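Trelar 226 Bulk LPG Tank — Above Ground

Overview
The Trelar 226 is a horizontal propane tank for homes and small businesses off the mains gas network. It runs heating, hot water and cooking from one supply and is filled on site by road tanker.

Supplied with
Fill valve and pressure relief valve
Contents gauge with remote reader
First-stage regulator
Lifting lugs and steel feet

Siting
The tank needs a level concrete base and clear access for the tanker hose. Keep it away from drains, boundaries and anything that could catch fire. Our surveyor, Calum Baird, will visit before you order and mark out the position. Underground versions are listed under Trelar U.

Delivery and fitting
Delivered from our Westden depot. Lead time is longest before winter, so orders placed by March are usually fitted well ahead of the heating season. Pipework from the tank to the house is quoted separately. The first fill is not included in the price.

Using LPG in the kitchen
Most gas hobs can be converted with a jet kit — check the data plate or ask the maker. Conversion must be done by a registered engineer.

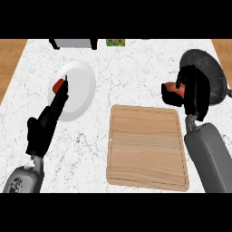 White marble worktop with faint grey veining (computer render)

Order code: 1537
Service kit: 248
Spare gauge: 29
Technical questions: Hanne Seppälä, Westden office. Closed Sunday.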